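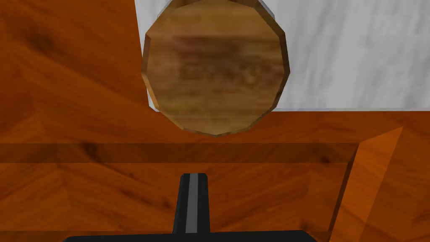 Der Kurs sei gut, aber ohne den späten Bus komme man nach halb neun nicht mehr nach Hause, hieß es in einer Rückmeldung aus Flallport, und wer zweimal gelaufen sei, melde sich beim dritten Mal ab. Ähnliche Hinweise sind im Berichtszeitraum mehrfach eingegangen. Sie werden unter Abschnitt 2 aufgegriffen.

Zwischenbericht zum Vorhaben »Lesen und Schreiben am Abend«
Vorgelegt dem Wu-Fonds für Grundbildung

1. Stand der Umsetzung

Das Vorhaben richtet sich an Erwachsene, die im Alltag und im Beruf Schwierigkeiten mit der Schriftsprache haben. Gefördert werden Abendkurse in Vonton und Flallport sowie eine offene Lernberatung in Bridthorpe. Im Berichtszeitraum wurden insgesamt 853 Unterrichtsstunden erteilt. Der bewilligte Umfang ist damit weitgehend ausgeschöpft, eine Überschreitung liegt nicht vor.

In Vonton laufen beide Anfängerkurse planmäßig. Der Dienstagskurs hat sich als stabile Gruppe gefestigt, ein Wechsel der Lehrkraft im November konnte ohne Ausfall aufgefangen werden. Die Teilnehmenden arbeiten überwiegend mit Texten aus dem eigenen Lebensumfeld, also mit Mietschreiben, Dienstplänen und Schulmitteilungen. Auf ein durchgehendes Lehrwerk wurde nach Abstimmung mit den Lehrkräften verzichtet.

Die Lernberatung in Bridthorpe wurde später als vorgesehen aufgenommen. Die Verzögerung ging auf die offene Mietfrage zurück, die inzwischen geklärt ist. Der Vertrag läuft bis zum Ende der Förderphase und enthält die Nebenkosten.

2. Teilnahme und Erreichbarkeit

Die Anmeldungen entsprechen in Vonton den Erwartungen. In Flallport liegen sie darunter. Aus den Gesprächen mit Teilnehmenden und aus den schriftlichen Rückmeldungen ergibt sich, dass die Anbindung am Abend das wesentliche Hindernis darstellt. Der Kursbeginn wurde daraufhin um eine halbe Stunde vorgezogen. Für Beschäftigte im Schichtdienst bringt diese Lösung allerdings neue Schwierigkeiten mit sich, und ein Teil der Betroffenen hat um einen Platz in Vonton gebeten.

Mit dem Verkehrsbetrieb wurde ein erstes Gespräch geführt. Eine zusätzliche Abendfahrt wurde nicht zugesagt – der Träger hält den Kontakt dennoch aufrecht und wird den Bedarf nach Ende des laufenden Kurses erneut darlegen.
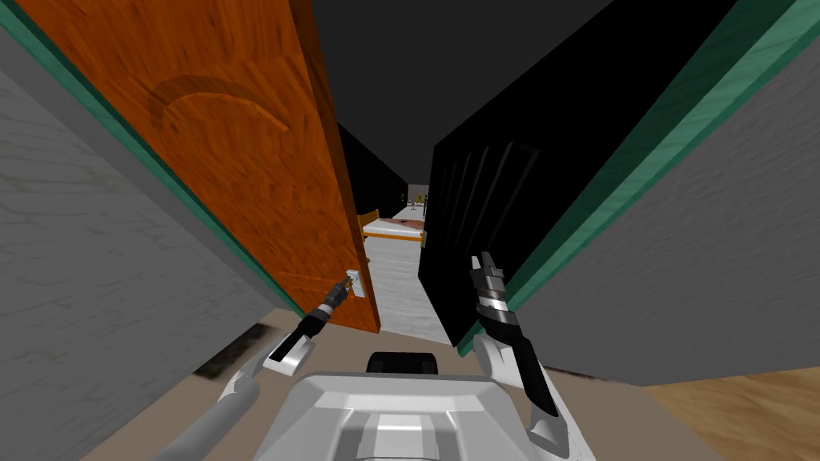 Grundbildung am Abend · Zwischenbericht 2 · Seite 3

3. Lernverlauf

Auf standardisierte Prüfungen wird in diesem Vorhaben bewusst verzichtet. Der Lernverlauf wird in Einzelgesprächen festgehalten, die zu Beginn, zur Mitte und zum Abschluss eines Kurses stattfinden. Die Auswertung der Gespräche zur Kursmitte zeigt ein uneinheitliches Bild. Beim Lesen kurzer Texte berichten die meisten Teilnehmenden von größerer Sicherheit. Beim freien Schreiben sind die Fortschritte geringer, insbesondere dort, wo zwischen den Abenden keine Zeit zum Üben bleibt.

Die Lehrkräfte haben angeregt, einen Teil der Kurszeit als betreute Schreibzeit auszuweisen. Der Vorschlag wird zunächst in Vonton erprobt. Über eine Übernahme in Flallport soll nach Vorliegen der Abschlussgespräche entschieden werden.

4. Mittelverwendung

Die Honorare bilden weiterhin den größten Posten. Bei den Sachmitteln ist ein Rest verblieben, da die Kopierkosten niedriger ausfielen als veranschlagt. Der Träger beantragt, diesen Rest für Fahrtkostenzuschüsse in Flallport umwidmen zu dürfen. Eine entsprechende Aufstellung liegt dem Bericht bei.
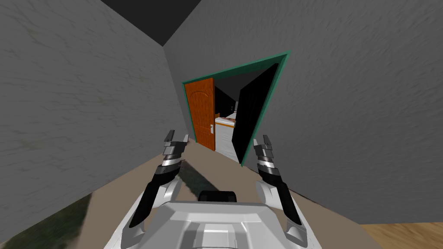 Abb. 3: Schmaler Flur mit offener Tür

5. Ausblick

Für die kommende Phase sind drei Schritte vorgesehen: die Fortführung der Anfängerkurse, die Einrichtung eines Aufbaukurses in Vonton und die Ausweitung der Lernberatung in Bridthorpe auf einen zweiten Abend. Der Aufbaukurs setzt voraus, dass sich genügend Teilnehmende aus den laufenden Gruppen anmelden. Derzeit haben rund zwei Drittel ihr Interesse bekundet, verbindliche Zusagen stehen noch aus.

Um Rückmeldung zum Umwidmungsantrag wird vor Beginn der nächsten Kursplanung gebeten.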